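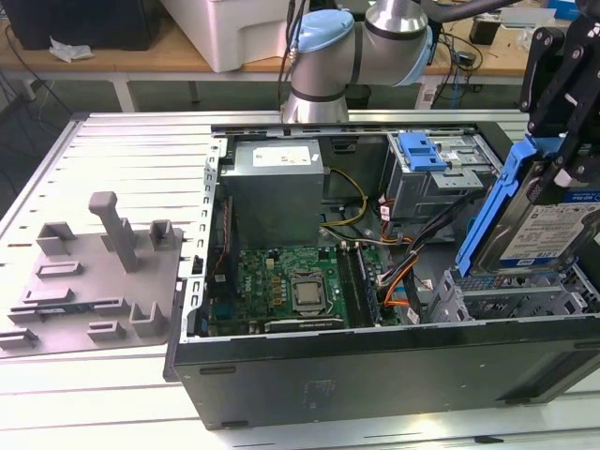

La **inversión responsable universitaria** es el conjunto de normas y procedimientos por los que una universidad incorpora criterios ambientales, sociales o de gobierno interno a la gestión de su patrimonio financiero. Se aplica sobre todo al fondo dotal, a las reservas de tesorería y, en algunos sistemas, a los planes de pensiones del personal. La **desinversión** es una de sus modalidades y consiste en la venta o no renovación de participaciones en un sector o emisor determinado.

## Ámbito

El patrimonio de una universidad suele dividirse en dos masas. La primera, de libre disposición, puede reasignarse por acuerdo del órgano de gobierno. La segunda procede de legados y donaciones condicionadas, y su política de inversión queda sujeta a la voluntad del donante o a lo dispuesto en la escritura fundacional. Las exclusiones sectoriales afectan normalmente a la primera masa. Su extensión a la segunda exige un dictamen jurídico individual para cada legado.

Quedan fuera del concepto los ingresos por investigación contratada, las cátedras patrocinadas y los convenios de prácticas, aunque varias campañas estudiantiles han reclamado un tratamiento conjunto.

## Modalidades

* **Exclusión.** Se elabora una lista de actividades vetadas y un umbral de ingresos a partir del cual una empresa se considera incluida en ellas.
* **Selección relativa.** Se mantienen todos los sectores, pero dentro de cada uno se eligen los emisores con mejor calificación.
* **Diálogo accionarial.** La universidad conserva la participación y ejerce el derecho de voto, en general de forma agrupada con otros inversores.
* **Desinversión escalonada.** La cartera afectada se reduce por tramos, con un calendario aprobado de antemano.

Las modalidades no son excluyentes entre sí. Es frecuente que el diálogo accionarial preceda a la exclusión y que esta se active cuando el emisor no responde en plazo.

## Exposición directa e indirecta

La exposición directa corresponde a acciones y bonos inscritos a nombre de la universidad. La indirecta se produce a través de fondos colectivos, en los que el partícipe no decide la composición de la cartera. El cálculo de la segunda depende de los informes de la gestora, que pueden publicarse con varios meses de retraso y con criterios de clasificación distintos. Por este motivo las cifras difundidas por una universidad y por sus críticos difieren a menudo sin que ninguna de las partes haya cometido un error aritmético.

## El caso de Ratmont

La Universidad de Ratmont aprobó una política de exclusión limitada tras una consulta interna que reunió 3000 respuestas. El texto inicial vetaba la inversión directa en carbón térmico y dejaba sin regular los fondos colectivos. El entonces denominado Grupo Rinaldi, formado por representantes del claustro y del alumnado, propuso ampliar el veto a las arenas bituminosas y fijar un plazo de ocho años para la cartera indirecta.

El consejo de gobierno rechazó la ampliación por nueve votos contra ocho. La mayoría adujo el coste de rescate anticipado de dos fondos y la posible pérdida de contratos de investigación. La minoría sostuvo que este segundo argumento era ajeno al mandato del consejo, limitado en esa sesión a la política financiera. La jurista Concetta Leone, autora del dictamen previo, había señalado que la consideración de ingresos no financieros era admisible siempre que constara de forma expresa en el acta.

En agosto la universidad publicó por primera vez el desglose completo de sus participaciones. El documento incluía una posición en la gestora Plulerine que no figuraba en los resúmenes anteriores, por haberse clasificado como tesorería. La posición fue reclasificada y el debate sobre la ampliación quedó aplazado.

## El modelo de Dornska

La Universidad Técnica de Dornska carece de lista de exclusión. Su reglamento obliga a la gestora a justificar por escrito cada posición que supere determinado nivel de intensidad de emisiones, y la justificación se publica junto con el informe anual. Los defensores del modelo destacan su flexibilidad. Sus detractores observan que no contempla consecuencia alguna cuando la justificación se considera insuficiente.

## Críticas

Las objeciones económicas se centran en la menor diversificación de la cartera y en los costes de transacción. Las objeciones de eficacia parten de que los títulos vendidos son adquiridos por otro inversor, de modo que la financiación del emisor apenas varía. Los partidarios de la desinversión responden que su finalidad principal es reputacional y regulatoria.

Una tercera línea crítica se refiere a los conflictos de interés. Algunos reglamentos exigen la abstención de los consejeros con vínculos retribuidos en los sectores examinados; otros se limitan a una declaración previa.

## Véase también

* Fondo dotal
* Gobierno universitario
* Deber fiduciario
* Activismo accionarial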